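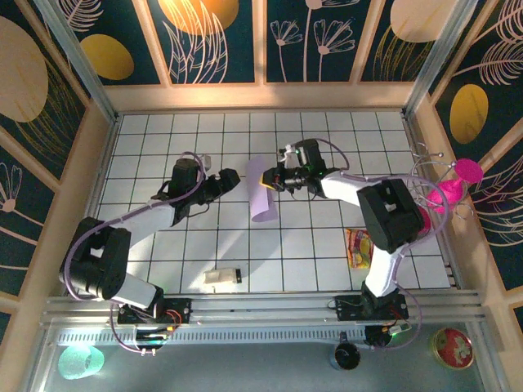

Lavender paper on the white tiles, with the flowered walls behind.

The Lavender Sheet

by Kirsty Jardine

Catherine Munro had bought one sheet of lavender paper and it would not lie flat. It had come home from the shop in a roll, under her arm, in the rain, and now when she let go of it on the white tiles it went back to being a roll.

"Put something on it," said Senthil.

"I've put something on it. It tips the thing off."

He came over with his mug and looked. He was meant to be writing labels at the other end of the room, and had written four.

The present was for Sakda Tanasarn, who was leaving Wonotden on Monday after 18 years. There had been a collection. Lachlan Pringle had taken an envelope round both floors and handed it to Catherine with a list of names, and some of the names had a tick and some had a small cross, and she hadn't asked what the cross meant. With the money she had bought a watch strap, which was what Sakda had said he wanted, and it had cost a good deal less than what was in the envelope. So now there was a watch strap in a little box, and there was money over, and she felt she ought to do the wrapping properly.

"What's that?" said Senthil.

"It's for the top."

It was the pink thing. She had found it in the same shop, near the till, round and pink with silver wires curling out of it and a bead at the end of each wire. In the shop it had looked cheerful. Next to the box for the watch strap it looked as if the box had been bought to go with it.

"It's bigger than the present," he said.

"I can see that."

He opened a packet of something and ate from it, standing up. She moved the paper away from him. The teal walls had been put up the winter before, with the cream flowers and the big yellow and orange ovals, and on a dark afternoon they made the place feel like the inside of a biscuit tin. She had voted for plain. Sakda had voted for the flowers. He'd gone round asking people, quite seriously, whether they had thought about the flowers, and by the end of the week he had got enough of them to think about the flowers.

"He's not even going far," said Senthil. "Lamont's only the other side of the bridge."

"It's a different firm."

"It's the same bus, though. It's the 292. I'll still see him on it."

She unrolled the paper again, held one edge down with her wrist and set the little box in the middle. Then she needed the tape, and the tape was out of reach. Senthil was looking out of the window. She let go, and the paper came over the box and shut.

"Where will you sit?" she said.

"When?"

"On the bus. Do you sit with him?"

He thought about it. "No. He sits downstairs. I go up."

"Every day?"

"He reads. I don't like to bother him."

She found the tape. It was the sort that splits, and she had to pick at the end of it with her nail until it came up in a thin strip and then, further on, in the full width. Senthil went back to the labels. After a minute he stopped again.

"What did you put on the card?"

"I haven't put anything. I was waiting to go last."

"What did Lachlan put?"

"Good luck, Lachlan."

"What did I put?"

"You put all the best."

"I thought I'd put something longer than that," said Senthil.

The card was in her bag. She took it out and he read it through, the whole of it, both sides of the fold. A woman from the Nondow office, whom neither of them had met, had written six lines and an anecdote about a lift. Underneath it was All the best, Senthil, in small writing, with plenty of room round it.

"I could add something," he said.

"You could."

He took the pen from behind his ear and didn't write anything. Catherine cut the paper in half, which she should have done at the start. The half sheet behaved better. She folded it over the box, turned in the ends and taped them, and it was a neat enough parcel, small and lavender, with one corner where the tape had gone on crooked. She held the pink thing on top of it. The wires shook. She took it off again.

"Leave that on his desk by itself," said Senthil. "He'd like it. He liked the walls."

So that was settled. She rolled up the other half of the sheet, or rather let it roll itself up, and left it where it was. She rinsed out her cup at the sink and came back, and he was writing on the card, bent right over with his arm round it like a boy in school. She sat down at the labels and did the next few for him. They all said Cudico and a number, and she had reached 315 before he straightened up.

"Don't read it," he said.

"I've got to write mine."

"Well, write it without looking."

She put her hand flat over his part and wrote hers down the side, where there was still a gap. It took her no time at all. She had been working out what to say since the collection started. When she lifted her hand the ink had come off a little on her palm, and she could read one word of it there, backwards. The word was downstairs.

She put the card in its envelope and the envelope under the parcel. Then she turned off the light over the sink and they went down for the bus.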